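First aid kit check, Cisberg walking club hut
January 2026, done by me (Kadri Sproģis) with Marin Grgić holding the torch

I did the big wall cabinet first and then the two rucksack kits, so the order below is a bit different from the printed sheet. Sorry if that annoys anyone. I've put OK, Replace or Query next to each one and then rambled on underneath.

1. Cabinet door and lock: OK
Opens without a fight now that Gorazd has planed the edge. The key is back on its hook. Please leave it there!

2. Plasters and dressings: Replace
Plenty of the small plasters, hardly any of the big ones, and those are the ones we go through on the Tinus ridge walk every October. Two of the sterile dressings had torn wrappers so I binned them. I've asked Casimiro to add a box of large ones to the next order.

3. Bandages and slings: OK
All there and in date. Somebody has rolled the crêpe bandages beautifully, thank you whoever you are.

4. Rubs and gels: Query
We said at the last meeting that muscle rubs belong in the members' shelf and shouldn't be in the first aid cabinet at all, as people have allergies and we don't want to be handing things out. I still think that's right. If you bring a tube along for your own knees (I do), write your name on it and keep it in your own bag. Biofreeze, heat creams, whatever you like, same rule. 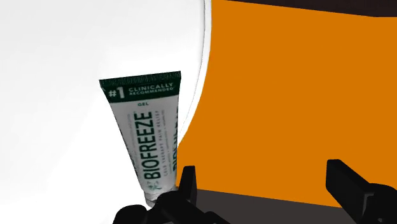

5. Eyewash: Replace
We should have 4 bottles of 500 ml and one of them is past its date. Seal fine, date not. I've put it on the windowsill with a note so it doesn't creep back in.

6. Foil blankets: OK
Both rucksacks have theirs. The one in the red rucksack has been opened and folded up again, badly, but it will do until the spring order.

7. Accident book: Query
Last entry is number 117 and then the next page is 121. Has a sheet come out? Marin Radulović had the book after the Cârstea weekend, so could you have a look at home please?

8. Torch and batteries: Replace
Went dim halfway through item 6. New batteries needed, and a spare set taped inside the door.

Signed off apart from 2, 4, 5, 7 and 8. I'll look again once the order is in.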